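About Juswood

Home / About us / Who we are

Juswood is a small catering school and lunch kitchen. We train adults who want to work in kitchens, canteens and school cafeterias and we feed people while we do it. Started by Rosemarie Hagedorn in a rented church kitchen with 2 burners and a fridge that hummed. The fridge is gone. Rosemarie still teaches Monday mornings.

The course runs 82 days, start to finish. Knife work first, then stocks and soups, then bread, then cooking for numbers, which is where most people find out if they like the job or not. Paperwork too - food safety, allergens, ordering, how to read an invoice. Everybody does dish duty. Teachers included.

Lunch is open to the public while the course is in session. One soup, one hot plate, one dessert, whatever the class is working on that week. Menu goes up on the door by ten. If it says dumplings, come early.

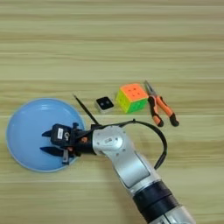
Dining Room & Service Team

Waltraud Kröger runs the front of house. Came to us from hotel banquets, knows how to get a full room fed and out the door again in under an hour. Students spend a block of the course with her team learning to set tables, carry, clear, take orders, handle a complaint without making it worse. Some of them hate it at first. A few have asked to stay on with her and skip the kitchen side altogether, we let them.

Gudrun Vogler looks after bookings and larger parties. We can do retirement lunches, family birthdays, office meals, memorial coffee. Please write to her at least a week ahead, more in October because that month fills up fast. Deposits are refundable up to the day before.

In the kitchen: Wiebke Bauerfeind (soups, sauces, cooking for numbers) and Rosemarie Reuter (bread and pastry). Yes, two Rosemaries. Students say Hagedorn and Reuter, or just "bread Rosemarie".

Last year we served 2670 lunches, and more than 87 people have finished the course since we opened. Several work at Grullard, the canteen company across the river, and one has her own stand at the Saturday market. We are always pleased when they come back for lunch and complain about the salt.

What it costs: tuition is on a sliding scale, ask us. Aprons and knives are lent for the lenght of the course. Shoes you buy yourself - closed, non slip, no exceptions.

Flour comes from Luvum mill, vegetables mostly from the Gbeho growers' co-op. Leftover bread goes out on the rack by the side entrance after three, take what you need.

Want to apply? Stop by at lunch and ask for a form, or call the office in the afternoon. Mornings we dont hear the phone. No experiance needed. New classes start twice a year and there is a short waiting list for the next one.

Page updated Friday, April 29, 2022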